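Notebook, February, bench 2, fruit bowl task
Present: me (Morena), Tipene on the leader arm, Feng-yi on the reset and the stopwatch. Leonardo dropped in after lunch.

Started 9.40. Good morning already, the new Kedach build talks to both arms without the stutter we had all last week. Latency between leader and follower sits under 30 ms now and you can feel it straight away. Tipene did two dry passes with nothing on the counter and said it was like someone had taken his mittens off!

Task as agreed with Ornella: put fruit in the bowl by remote control, one piece at a time, operator works from the wrist view only. No peeking over the screen. If the operator needs to peek, so will the policy, and we want to find that out now.

Episode cap is 200 seconds. Anything longer gets binned, even if it ends well. Tipene's early ones ran over because he was being so gentle on the approach; after a coffee he loosened up and the motion looks lovely, one smooth curve down and a short pause before release. I'd like Feng-yi to copy that pause when she swaps in. It makes the release so much easier to find in the logs. 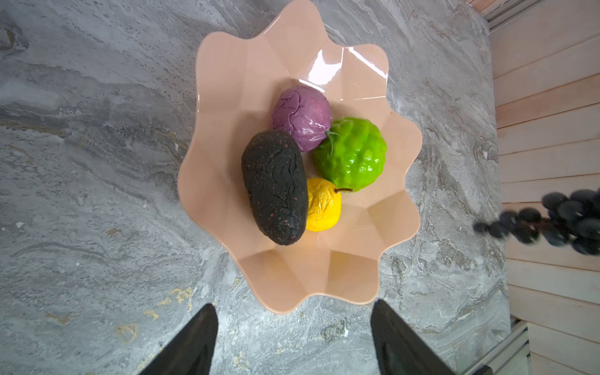

Wrist view, grapes at the right, gripper open. Purple, green, yellow and the dark avocado-shaped one in the bowl.

The grapes smear badly whenever they are moving. Leonardo wants shorter exposure and one more lamp. I'm in favour of the exposure, less so of the lamp — the bowl is shiny inside and we already get a hard white glare off the folds near the top. Try exposure alone first, same bowl, and compare.

Also worth a note: the fruit tends to bunch up on the far side, leaving the near half of the bowl free. Fine for one operator, but if every demo looks like that the policy will learn it as a rule. Feng-yi is going to write a target side on the reset sheet for each episode so we get some spread.

Swapped operators at 2.15. Feng-yi's first go was slow, her second was already keepable, and by the fifth she was chatting while she drove. Really pleased with how quickly people pick this rig up compared with the old joystick.

Total in the Sivia folder is now 290 kept demos. Almost there for a first training run, I'd say one more good session.

To do
— drop exposure, repeat 15 episodes with grapes only
— ask Ornella if the other bowl is free
— left fingertip pad, check screw
— Tipene to write up his approach for the operator sheet, with the pause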